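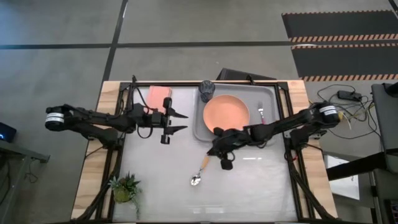
Posted by Helju Lepik | May 31, 2020 | Table & Kitchen

Quick gallery this week, no time for more. I've been sorting out what stays in the everyday drawer and what goes up in the attic with the Dzene bowls. The tray set stays. Everything else is up for debate.

Gray tray, salmon-orange plate, fork to the right of it. Spoon still waiting for its spot. The pink block at the back goes nicely with the plate, didn't plan that.

Matte finish on the plate, which I like more then the shiny ones. Doesn't show every fingerprint. Mine came with the Aleo set, long gone from the shops I think, somebody wrote in November asking where to find one and I had no answer. Sorry!!

Rounded corners and a raised lip on the tray. Good for carrying soup up the stairs. Bad for stacking, they slide.

Fork with the little bit of pink near the handle. I'd buy more of these. Brakar had a similar kind, 2 to a pack, pink or green, but the green looked cheap.

White surface with the pale wood edge, wipes down easy. Put something under hot pans tho.

Still to come: napkins, the Etex place mats, glasses if I get to them. Roughly 4000 of you looked at the last gallery, wow. Comments are open, tell me if you want the mats first or the glases.

H.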